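Sivaprasad Krishnan
7/12/25

Spent the last month going through my electric bill line by line. Posting what I found in case it helps anyone else with an older house. Long thread.

Background: two-story place, built in the early 80s, central air, gas furnace, electric water heater. The June bill came in at 1,000 kWh flat. Same month last year was lower and we had the same number of people in the house.

First thing I did was read the meter myself every morning before work for a couple of weeks. Wrote it on a pad by the back door. You learn a lot from this and it costs nothing. Weekdays were almost identical. Weekends jumped.

Weekends jumped because we do all the laundry on weekends and the thermostat never goes into its away setting. So that part was explained. The overnight number was harder.

Overnight, with the AC off and everyone asleep, the house was still pulling 16 percent of the day's total. I went to the panel and started turning off breakers one at a time and checking the meter after each.

If you try this, tell the rest of the household first. I did not tell anyone and my son lost a term paper draft.

Biggest overnight draw was the water heater. It was set higher than it needed to be. Turned it down and put a timer on it. Get an electrician for the timer if you haven't worked on a 240 volt circuit. I had Gopinath Fernandes do mine. He was in and out before lunch.

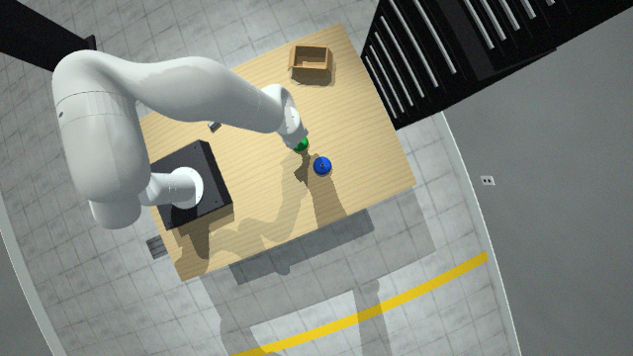 Second biggest was the old refrigerator in the garage. It holds soda and a bag of ice. The garage hits 90 in the afternoon, so the compressor hardly stops. I unplugged it and moved the soda inside. That fridge is going to the county pickup.

Third was a dehumidifier in the crawl space that I forgot we owned. It was set to run continuously. I changed it to a humidity setting and I'm checking the gauge down there once a week.

Things that made very little difference: phone chargers, the TV on standby, the microwave clock. I had a drawer full of power strips ready for this and used one of them.

On the thermostat. We had it at 74 all day. I moved it to 78 while we're at work and school. The upstairs gets to 83 by late afternoon with the blinds open, a bit less with them closed. It cools down fine before bed.

Prakash Venkataraman asked in the replies to an older post whether I switched to a time-of-use plan. Not yet. Our utility makes you stay on it for a full year and I want to see a summer of readings first. Laundry could move to late evening. The AC can't really.

Nithin Suvarna mentioned duct leaks. Haven't checked. The ducts run through the attic and I'm not going up there until fall.

Filter: I was changing it twice a year. The one I pulled out was gray all the way through. Now it's on the calendar for the first of the month.

Next bill closes on the 28th. I'll add the number to this thread when I have it.

Edit to the water heater post: the timer needs resetting after a power cut unless it has a backup battery. Mine doesn't. We had a cold morning over that.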